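Informe de proyecto: fallo de la pinza en la celda de clasificación

Asignatura: Laboratorio de Automatización II
Grupo 2, proyecto Grastidley

1. Qué se pretendía

Programar un brazo (controlador Trulteck, el del laboratorio) para recoger objetos blandos de la mesa y soltarlos dentro de una caja blanca grande. Ciclo continuo, sin operario. La versión del semestre anterior usaba cajas bajas, nosotros cambiamos a la blanca porque cabe más. De ahí sale casi todo lo que viene después.

2. La incidencia

Noviembre, prueba larga de tarde. Ciclo 173. El brazo baja hacia la caja y la pinza pega contra el extremo alto, el que sube en curva. No paró. Siguió empujando hacia abajo, arrastró la caja por la mesa y solo entonces saltó el límite de par. Alguien le dio a la seta de emergencia casi a la vez, así que no sabemos cual de las dos cosas cortó el movimiento. En el registro aparecen con la misma marca de tiempo.

Daños: un dedo de la pinza doblado, una raya en la mesa. Nadie herido. Pero había un compañero con la mano cerca de la caja recolocando una pieza, y eso ya es un incidente de seguridad aunque no pasara nada. Se notificó al laboratorio.

3. Causas

Primero miramos la calibración. Bien. Luego la cámara, también bien. El problema estaba en la altura de paso: el programa cruzaba por encima de la caja a una cota fija, heredada de las cajas bajas. Con la blanca, el borde largo se libra, el extremo curvo no. En los primeros 172 ciclos la trayectoria entraba por el lado bajo y por eso no se vio. En el 173 el objeto estaba en la otra punta de la mesa y el planificador eligió entrar por el extremo.

Segundo fallo, peor: el modelo de colisión de la caja era un rectángulo plano. Lo dibujamos nosotros deprisa el primer dia y se quedó así.

Tercero, el límite de par. Estaba en 400 en la escala del controlador. La guía de Flitville que nos dieron para la práctica pide bajarlo cuando hay gente al lado. No lo hicimos.

4. Repetición de la prueba

Misma celda, dedo cambiado, velocidad reducida. Manos fuera de la mesa con el brazo energizado, sin excepciones. Se revisó a mano la holgura entre la pinza y la pared curva antes de lanzar nada, con la caja en su posición de trabajo y la vista a ras de mesa, que es desde donde mejor se aprecia lo justo que va.
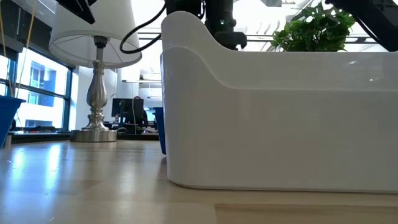
5. Cambios hechos

- Cota de paso nueva, calculada sobre el punto más alto de la caja y no sobre el borde.
- Modelo de colisión rehecho con la curva del extremo incluida.
- Límite de par bajado. Falta anotar el valor definitivo en la tabla del anexo.
- Entrada por el extremo alto prohibida en el planificador. Provisional.

Con esto: 875 ciclos sin contacto, repartidos en varias sesiones.

6. Pendiente

La caja sigue sin fijar a la mesa. Si se desplaza, el modelo deja de valer. Propusimos topes atornillados pero no dio tiempo. Tampoco se ha probado el módulo Srivastava de detección de contacto, está instalado pero sin configurar. Los registros de la tarde del fallo van en el anexo B, falta el archivo de la cámara que se sobreescribió.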